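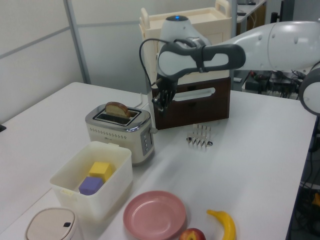

The breakfast table at Hidine, with the arm over the toaster and the rack.

The engineer who looks after the breakfast table at Hidine pours me a tea before she will talk about the fault, and I rather think she has told this story a few times now. It happened on a Monday in July, on run 158, and it began with a slice of toast.

"It was such an ordinary run," she says. "Pick up the slice, put it in the rack, go back. We'd done it so often that I was answering an email."

The hand closed on the toast and then simply went on closing. The slice broke up, which was no great loss, but the fingers stayed clenched and the arm carried on to the rack regardless, pressing down until the force limit stopped it. She had hit the stop button by then as well – she is still not sure which of the two got there first.

Nobody was hurt, and she is grateful for that, though she doesn't brush it aside. A colleague had been reaching over to straighten the plate only a minute earlier. "That's the bit I took home with me," she says. "You get fond of these machines, and you start leaning across them as if they were a kitchen worktop."

It took 42 days to find the cause. The team suspected the software first, then the hand itself, which went back to the workshop at Berkholm and came home again with a clean bill of health. In the end it was the cable to the hand. At one particular bend of the wrist it lost contact for a moment, and the controller kept using the last grip reading it had been given. As far as the arm knew, it hadn't touched the toast yet!

Now a missing reading stops everything at once, and no one reaches over the table while the arm has power. They have done 535 runs since the repair, and the fault has not come back. She still listens for the crunch, she tells me, and she has given up answering emails at the bench.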